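Home Posts Notes About Search
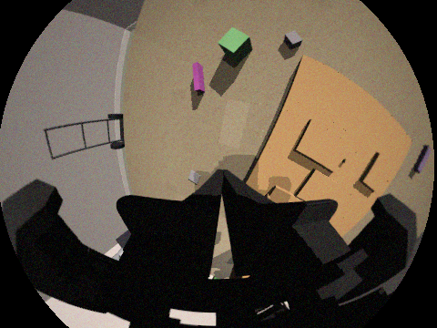

Spent most of Saturday on the sim version of the Tomora cell and the wrist camera in it, which I'd been putting off since April. The real arm had new finger pads fitted in spring and the model never got them, so every test grasp in sim closed 7 mm short. Quick check after any change to the fingers — shut them, look through the wrist view, tips should touch. They do now. Tips meet at the top with a narrow gap widening below, and the floor shows through it. The orange board sits off to the right with the green cube well clear of it at the top, so there's plenty to line up against.

11/11/2023

Order I did it in, for when I forget:

Finger meshes first. Exported from the Somidgate drawings, scale was wrong (of course), fixed.

Then joint limits. Closed limit was still the old one. Changed it, reloaded, fingers went through each other. Half a turn of swearing. Sign error.

Then the camera mount. Moved it 22 mm back along the wrist to match the bracket on the real one. Lens model left alone, the round view with black corners is fine and I'm not redoing that calibration for anyone.

Shadows are still too heavy. Long brown one off the green cube is the worst of them. Light is set too low I think, will raise it next week. Doesnt matter for the grasp checks but it will matter for the block finding.

On the real arm: wiped the rails, checked the cable tie at the wrist, swapped one pad screw that had gone soft. Torque is in the Losby notes, don't guess it like I did last time. Warm up takes nearly 30 minutes in this weather and the zero drifts until it's done, so do the homing after and not before.

Still to do — the Farouk script that copies joint offsets from the arm to the model. It falls over on line 92 if the file has a blank row at teh end. Delete the row by hand for now.

Recent posts
Homing the Tomora arm, again
Somidgate drawings: which ones are current
Pad screws and where to get them
Losby notes, part two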